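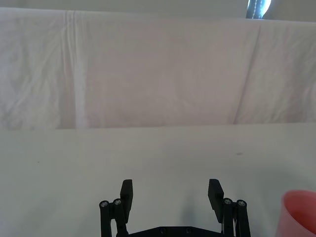 Pumdale Tabletop Manipulation Set, Student Edition
README and data card

Summary

The Pumdale set was recorded by members of the Picard Robotics Club as the club's project for the academic year. It contains 500 episodes of a single arm with a parallel gripper working with ordinary household containers on a white table. The set is provided for teaching and for small-scale research on grasping and placing.

Version: second release, Aug 5, 2021. It replaces the version circulated within the club in June.

Contributors

Kwan-ho Chow was responsible for the recording schedule, the task list and the final review of episodes. Chun-yin Lam wrote the conversion scripts and maintains this document. Recording was done by 16 student members, each of whom completed the club's safety course before operating the arm.

Setup

All episodes were recorded at the Anham workshop. A white cloth hangs behind the table to keep the background plain, and the table surface is also white. Daylight enters the workshop, and brightness therefore varies from one session to another. No correction has been applied. The cloth was rehung between sessions, and its folds should not be treated as fixed landmarks.

Objects and tasks

The task list has 18 entries, divided into reaching, grasping, lifting and placing. Objects include a pink plastic cup and a cream-white bottle with a metal neck. 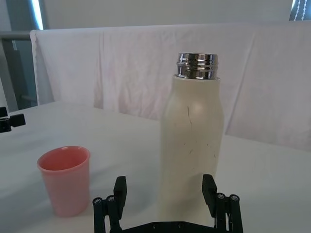 The bottle is used without a lid in every task. Starting positions were chosen by the operator within the reach of the arm and were not measured. Operators were instructed to begin each episode with the gripper open and to end it with the gripper open and clear of all objects.

File layout

Each episode is stored in its own folder with the wrist video, the joint positions, the gripper opening and a short text file giving the task name and the result. Results are recorded as "complete," "partial" or "failed." Failed episodes have been kept. Eight tasks have a held-out portion for evaluation, listed in the split file at the top level.

Known issues

Scuff marks on the bottle are visible at close range and may be picked up by models as a cue for its orientation. Small dark specks on the table appear in certain recordings. Users who train on brightness-sensitive features should check their results across sessions.

Terms of use

The set may be used for coursework and noncommercial research. Published work should credit the Picard Robotics Club and state the release used. Teams entering the Rermont student competition may train on the set but must declare it on the entry form. Corrections to labels should be sent to Chun-yin Lam with the episode number and the proposed change.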